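Diario del Archivo Léxico Trellier
Cuaderno de dirección, entrada del 6 de diciembre de 2020

Se reanuda este diario tras varias semanas en las que la revisión de las fichas ha ocupado la totalidad del tiempo disponible. Con la jornada de hoy queda cerrada la primera lectura del campo «Casa y menaje», formado por 3013 fichas procedentes de encuestas, cuadernos de informantes y transcripciones del fondo sonoro. El campo incluye los nombres de las dependencias, del mobiliario fijo, de los recipientes y de los trabajos que se hacen con ellos. Quedan fuera los alimentos, que tendrán volumen propio, y las voces relativas al corral y a la cuadra, ya revisadas en primavera por Cornel Nistor.

La lectura se ha hecho en voz alta y por parejas, conforme al acuerdo de abril. El procedimiento es lento y fatigoso, pero permite detectar dos clases de error que la lectura individual dejaba pasar: las definiciones que repiten la palabra definida y los ejemplos que no corresponden a la acepción bajo la que figuran. Laiba Sial y quien suscribe hemos trabajado esta mañana sobre el último tramo, de «poyo» a «zafra». A media mañana hubo que interrumpir la sesión por un fallo del gestor de fichas, que devolvía ordenadas por fecha las entradas que debían aparecer por orden alfabético. Se resolvió antes de la comida.

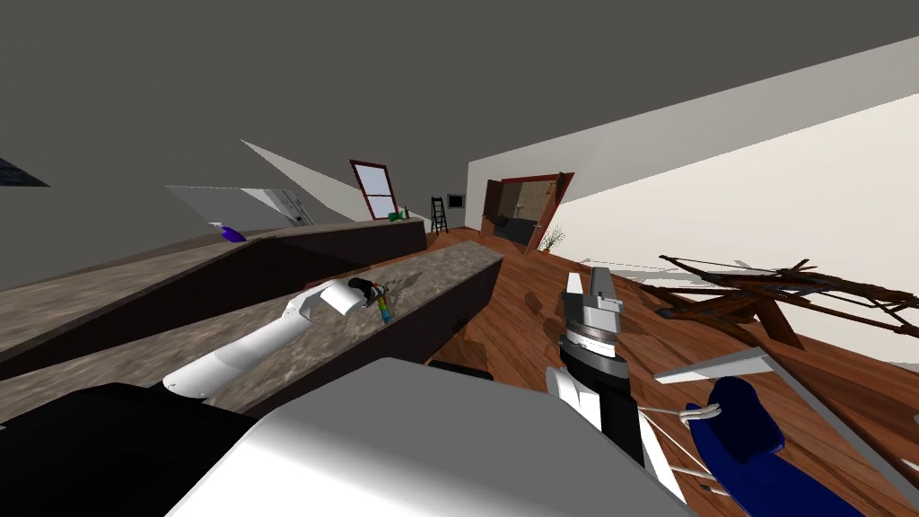 El artículo «encimera» ha consumido más tiempo que ningún otro, y conviene dejar constancia del motivo. La redacción anterior definía la voz como «plancha que cubre los muebles bajos de la cocina, junto a la pared», y daba como equivalentes «mesada», «mesón», «meseta», «tope» y «poyo» sin distinción alguna. La mención de la pared resulta insostenible en las cocinas que, además del mostrador del fondo, tienen una isla en el centro, cubierta por el mismo granito moteado de gris y marrón y apoyada igualmente sobre muebles de color marrón oscuro. Nadie llamaría de otro modo a la segunda superficie por el hecho de estar exenta. Se suprime, por tanto, la indicación de lugar. En cuanto a los equivalentes, «poyo» pasa a artículo independiente, pues las informantes de mayor edad lo reservan para la obra de fábrica adosada, encalada o cubierta de azulejo, y rechazan la palabra cuando se les pregunta por un mueble.

Mirela Coutinho ha advertido, con razón, que la marca geográfica de «mesada» estaba incompleta y que el ejemplo elegido permitía entender la otra acepción, la de dinero que se entrega cada mes. Se sustituye por uno de la encuesta de costureras: «Dejó los moldes arriba de la mesada y se fue a atender la puerta». El ejemplo conserva la sintaxis oral y no se corrige.

Por la tarde se ha celebrado la reunión de seguimiento del fondo sonoro. Reiko Hayashi presentó el estado de las cintas: de las 542 grabaciones inventariadas, la mayor parte se encuentra ya transferida y cotejada con su hoja de campo. Las pendientes pertenecen casi todas al legado Ardeleanu, cuyas cajas llegaron sin numeración y con las etiquetas desprendidas. Hayashi propone identificarlas por la voz del encuestador, que acostumbraba decir el nombre de la localidad al comienzo de cada cara. La propuesta se aprueba. Se le concede para ello la sala pequeña durante las mañanas, en el bien entendido de que las sesiones de transcripción se trasladarán a la tarde.

Se escuchó en la reunión un fragmento de la cinta de Usis, que esta dirección no conocía. Una mujer explica cómo se fregaba el suelo antes de que hubiera agua corriente, y emplea en pocos minutos cuatro voces que faltan en nuestro repertorio. Una de ellas, «aljofifar», está documentada en otras zonas, aunque no en la suya. Las restantes exigen consulta. La informante se ríe cuando el encuestador le pide que repita una de ellas y contesta que esa palabra «no es para escribirla, que es de andar por casa». Se ha acordado que la frase figure en la introducción del volumen, con la debida referencia a la cinta.

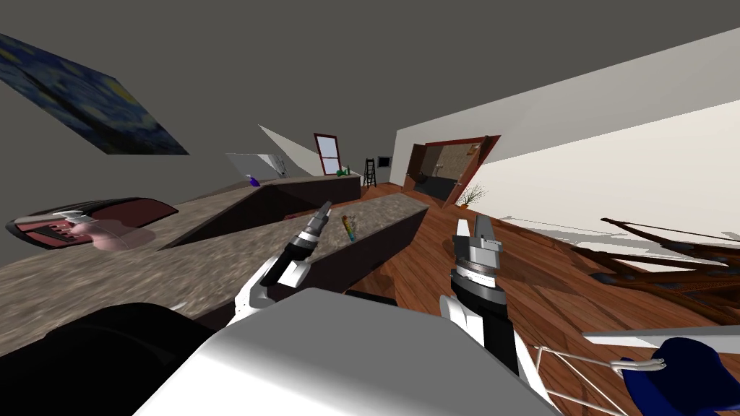

El resto de la reunión se dedicó a los criterios de transcripción, cuestión en la que persisten discrepancias. Xuelian Ren defiende que las vacilaciones y los comienzos truncados se conserven íntegros en la versión de consulta pública; Nistor entiende que dificultan la lectura y que basta con mantenerlos en la versión interna. Ambas posturas tienen precedentes en la casa. El volumen dedicado a los oficios las eliminó, y el de las labores del campo las mantuvo, con el resultado de que hoy no es posible comparar un volumen con otro sin acudir a las cintas. Se ha pedido a los dos que preparen una misma página según su criterio, para someterlas a lectores ajenos al Archivo. Hasta entonces se transcribirá todo.

Ren informó también de la correspondencia con el taller Lumov, encargado de la composición tipográfica. Las pruebas de la introducción ocupan 97 páginas, extensión que excede lo pactado. El taller ofrece reducir el cuerpo de las notas; esta dirección prefiere reducir las notas. La historia de los cuestionarios puede abreviarse sin daño, y la relación de siglas aparece dos veces. Se conservará completa, en cambio, la lista de informantes, con su localidad y el año de la encuesta, salvo en los casos en que la familia haya pedido reserva.

Debe anotarse asimismo que ha fallecido una de las informantes de la primera campaña. La noticia llegó por carta de una nieta, que solicita copia de la grabación. Coutinho la preparará con preferencia sobre cualquier otro encargo y redactará la carta de respuesta, que firmaremos todos. En la grabación, que volví a escuchar al final de la tarde, la informante nombra uno por uno los objetos de su vasar y se detiene en el almirez para contar de quién lo había heredado. El relato no se transcribió en su día por considerarse ajeno al cuestionario. Se transcribirá ahora.

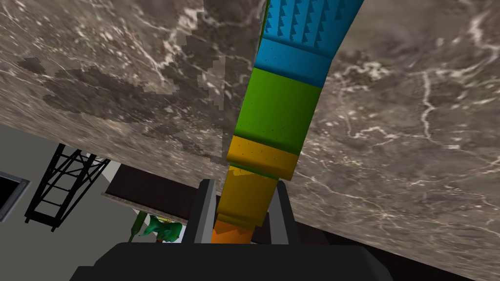 Asuntos pendientes

Quedan cinco artículos sin cerrar: «alacena», «fresquera», «poyo», «rodilla» (en el sentido de paño) y «vasar». El segundo plantea la duda de si debe distinguirse la fresquera abierta en el muro de la que consiste en una caja con tela metálica. Sial se inclina por una sola acepción con nota. Se decidirá cuando lleguen las respuestas del cuestionario complementario.

Debe solicitarse a Lumov una nueva muestra de la letra cursiva, en la que la ele y el uno se confunden. Debe revisarse también la remisión de «fregadero» a «pila», hoy circular.

La consulta sobre las voces de la cinta de Usis se enviará a los corresponsales de la comarca con copia del audio y sin indicarles la forma escrita, a fin de no condicionar la respuesta. Hayashi guarda el original en el armario de la sala pequeña.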